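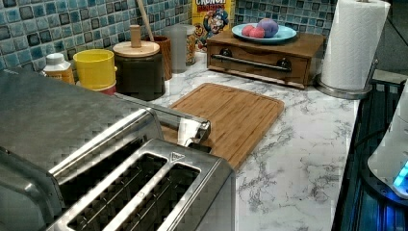

Sourdough in the freezer: is the "toast from frozen" crowd kidding itself?

Forum: Bread and Baking > Storage

crumbdoubter
I keep reading that the only right way to keep a homemade loaf is to slice it the day it's baked, freeze the slices and toast them straight from frozen. People swear you can't tell. I can tell. I've done it with my last few loaves from the Gorcombe white flour and every time the crust goes leathery and the middle has a stripe that is either cold or gummy. I bake on Friday and we're a household of two, so a whole loaf on the counter is a rock by midweek. What am I supposed to believe here?

tanko_o
You're slicing too thick. I go thinner than I would for a sandwich and it's fine. What are you wrapping it in?

crumbdoubter
A regular freezer bag with the air pressed out. And I'm not slicing thin just to please the freezer. I like thick toast.

Wenche Sjögren
I'm with crumbdoubter on this. I've been baking for 17 years and I have never had frozen bread come back the way it went in. It's edible. People say "just as good" because they want it to be true and they already bought the big freezer. My loaves sit cut side down on a board with a towel over them and I eat them as they are. By day four it's toast only, by day five it's crumbs for meatballs.

tanko_o
Day four on the counter in June, in my kitchen, means mold. Good luck with the meatballs.

Wenche Sjögren
Then your loaf is too wet or it went under the towel warm. Mine doesn't mold.

ryeorwrong
Can I ask how long the loaf is cooling before you slice and freeze? I used to cut mine after an hour and got exactly that gummy stripe. Now it sits overnight. Also my dough is 600 grams of flour to a loaf, baked darker than most people like, and I think that matters more than the freezer does.

crumbdoubter
Two hours, maybe a bit more. I'll try overnight but I have my doubts. If the problem was cooling, wouldn't the fresh slices be gummy too?
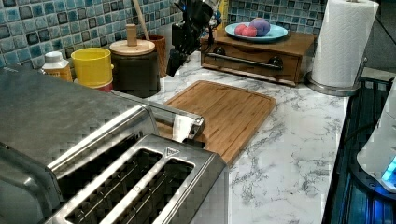 The other thing I don't buy is the two-step business, low setting first and then again on high. I tried it for a week. All I got was toast that was dry all the way through, and it took so long the coffee was gone. If a method only works when you do it twice, I'd say it doesn't work.

ryeorwrong
Fresh ones can be a little gummy and you don't notice under butter. Try it before you knock it.

girninine_fan
Get a Girninine bread bag. It's lined linen and it changed everything for me, loaf stays soft for a week.

Wenche Sjögren
A week? Soft crust, you mean. Any closed bag will give you that. I could do it with a plastic sack from the store.

girninine_fan
Soft inside, crust still decent. I don't work for them, before anyone asks.

crumbdoubter
I was going to ask. What does it cost?

girninine_fan
More than a plastic sack, I'll give you that.

tanko_o
Back to the original question. Bake two small loaves, freeze one of them whole and let it thaw in the bag on the counter overnight. Ten minutes in a hot oven and the crust comes back. I've served it to my mother, who complains about everything, and she asked for seconds.

ryeorwrong
Seconded. Whole loaf beats slices every time.

crumbdoubter
So now the advice is to freeze it whole, when every other thread on here says never freeze it whole. OK. I'll do a half loaf whole and a half sliced from the same bake, both cooled overnight, and have my wife hand me the toast without saying which is which. I expect to be right.

Wenche Sjögren
Keep a third piece on the counter. Cut side down.

crumbdoubter
Fine, thirds. Starting Friday.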